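COMMUNIQUÉ DE PRESSE
Lollura, le 12/06/2025

Stenari lance « Du lit au panier », son rendez-vous du linge de tous les jours

On remet souvent le tri du linge au lendemain, et la chaise de la chambre finit par disparaître sous les pulls. C'est en pensant à ces petites montagnes familières que Stenari, avec le concours de la maison Voicu, ouvre à Lollura des ateliers gratuits où l'on réapprend, sans se presser, à s'occuper de ses vêtements.

Tout commence sur le lit - une grande surface claire, sur laquelle un haut noir ou une chemise bleu pâle se repèrent tout de suite.

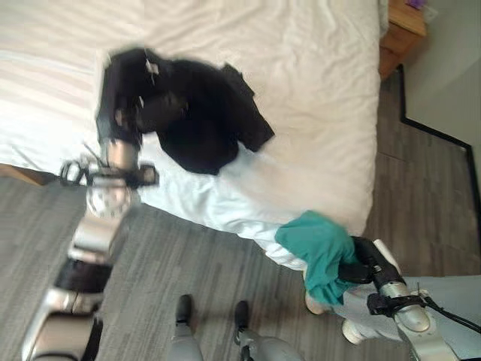 On y étale, on sépare ce qui se porte encore de ce qui part au lavage, puis on emporte le tout vers le panier, qu'il vaut mieux poser un peu en hauteur, sur un tabouret par exemple : le dos vous en remerciera ! Les premières séances, proposées dans le quartier de Rura, ont réuni 238 habitants, et 87 foyers sont déjà inscrits pour la suite.

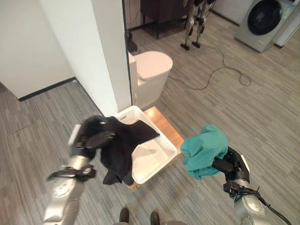 Une participante de Rura nous a confié qu'elle gardait depuis toujours son panier au fond d'un placard, et que le fait de l'avoir sous les yeux, près de la salle d'eau, avait changé ses soirées - même ses adolescents s'y mettent.

Les ateliers reprendront en septembre. Inscriptions à l'accueil de Stenari, à Lollura.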